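Tuesday, bench tidy and box packing

Started at 7 with the long desk by the shelf. The job was to clear the small stuff before the Widberg samples go back, and to settle on one carton style for the Susora orders. Paperwork goes into an open carton for now. Stapler stays on the desk, tape stays on the desk, panda stays where it is. 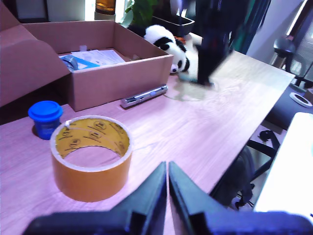 Went through the paper pile after that. Anything older than June to recycling, the rest to the Mundham folder. The plant needs a bigger planter but that can wait until the shelf is sorted.

Carton notes. We have 200 of the folding ones in the back and 100 of the standard. The folding ones go up quickly once you crease the side flaps first. If you start with the front wall the corners fight you and the edges tear. Two strips of the wide tape on the base, one across the join. Don't tape the rounded tab, it has to tuck in.

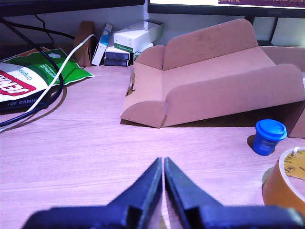 Samah Morsy

Small blue tubs travel upright, lid checked by hand, label facing out. Snack bags off the desk before packing please, crumbs get under the tape.

Still to do: order tape (down to 11 rolls), ask Tạ if the standard cartons can be swapped for folding, find the second stapler. Back on the shelf after lunch.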